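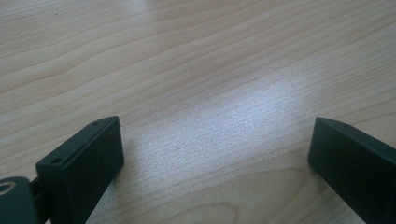
Pale wood grain with the light lying across it.

I want to make a case for the bare table. I mean a plain, light-colored table with nothing on it, left that way on purpose, for as many hours of the day as your household can stand. I have been living with one since May and I'm as excited about it as other people get about a new kitchen!

Some background. When we moved to Fimonham we brought a table that had spent 5 years under a cloth, and on top of the cloth a fruit bowl, a napkin holder, two candlesticks and whatever came in the mail. I could not have told you what color the wood was. Then I read a long piece in the Trodar newsletter about runners and centerpieces and how to "anchor" a dining space, and I got so worked up disagreeing with it that I cleared our table off that same evening just to prove a point (to whom, I'm not sure). It stayed cleared.

So what do you get? Mostly you get the grain. Pale wood is supposed to be the boring choice, the one you pick when you can't decide, and I think people who say so have never sat down in front of it with a cup of coffee and nothing to read. The lines wander along in long slow waves, crowd together into a streak, then loosen up again, and every so often one bends right around into an arch. Cream, tan, cream again. You can follow one with your finger the way you'd follow a river on a map. I have a favorite stretch. I suspect anybody with a table like this would have one within a week.

And you get the light. Dark tables take the light in and keep it, which has its own charm in a restaurant. A blond one hands it back, and there's always some part of the top where the color goes silvery and the wood almost disappears, and then you lean a little to one side and it's somewhere else.

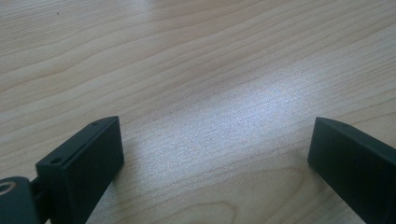 A friend told me that this glare would drive her crazy, and that a tablecloth would fix it in two seconds. Sure it would. A curtain would fix the window, too. I like that the table tells me what the sky is up to before I've gone anywhere near the door.

Now, the objection I hear most is crumbs. A bare top shows everything — one dark speck and your eye goes straight to it, all that calm pale surface and there it sits. I agree completely, and I count it in the table's favor. Under the old cloth we had crumbs as well, we just didn't know about them. With nothing in the way, you see the speck, you wipe it up or you don't, and either way it takes less effort than shaking out a tablecloth on the back steps in February.

I should also say a word for veneer, because the minute you praise a table somebody asks if it's solid. I don't care! We looked at a solid one at Kasprzak for $383 and a veneered one a few doors down at Musby for $129, and the cheaper one had the better pattern by a mile. A thin slice of a good log can be lovelier than a thick slab of a dull one. Go and look at the actual top, from low down, with your chin nearly on it, and never mind what the salesperson thinks of you.

The rule at our house is easy enough. Dinner goes on, dinner comes off, homework goes on, homework comes off, and bags live on the floor. We break it constantly. More than 90 minutes of clear table on a school night is a very good night, and I still think it's worth it for the mornings, when I come down early and the whole top is just there, waiting for somebody to put a plate on it.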